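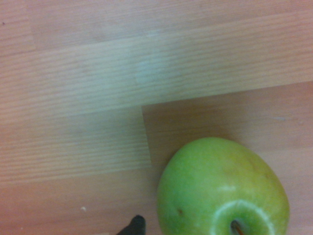 7 April 2025
By the Vonside kitchen project coordinator

Progress report to the Dreltora fund: fruit and the shared table

I am glad to be writing with mostly good news this time, and I hope you will forgive me if I go on a bit, as there is a fair amount to tell. When we last reported, the kitchen at Vonside had a new sink, a cooker waiting to be connected and nowhere sensible for people to sit and prepare food together. The cooker is in and working, and the table, which so much of your grant went towards, has become the middle of everything we do.

We went for light wood in the end. You may remember that we had priced up steel, and there were good arguments for it, but the families who came to the planning evening were very clear that they wanted something that felt like home. It was supplied by Vlček and came in 22 days, which was quicker than we had been told. The joined planks vary a little in tone, some paler and some pinker, and I have grown very fond of that. We oil it at the end of each month and wipe it down between groups with plain soap and water. There is one ring from a hot pan already (mine, I am sorry to say).

The fruit sessions began as soon as the table was in place. The idea, as set out in our application, was to begin with something everybody knows, and so we began with apples. We have run 20 sessions so far out of the 36 planned for the year, so we are a little ahead of ourselves. Green apples have been the favourite for cooking, and the older members have strong opinions on how much sugar they need. We have made sauce, crumble, a chutney that was far too sharp and a second chutney that was lovely. The younger children mostly like to taste a slice, pull a face and then ask for another one, and I can't say I blame them!

Spending to date stands at £3,241, and that covers the table, the oil, the knives and boards, and all of the fruit. The knives cost more than we had allowed for. We made the money up by buying apples by the crate through the Rolano market scheme, where they will let us have the odd-shaped ones at a lower price, and they cook just as well.

Two things have not gone to plan. The evening group is still small, and I think we set the start time too early for people coming from work, so we will move it back by half an hour and see whether that helps. The second is storage. Fruit bought by the crate has to live somewhere cool, and our cupboard sits against the boiler wall, so we lost more apples than I would have liked during the first few weeks. We would like to put up a rack in the back passage, and can pay for it from what is left in the equipment line if you are happy with that.

Before July we hope to move on to soft fruit and jam, and to print a small booklet of the recipes people have brought in. Several are on the backs of envelopes and will need some deciphering. You would be very welcome to come and sit in on a session, and there is always a spare apron.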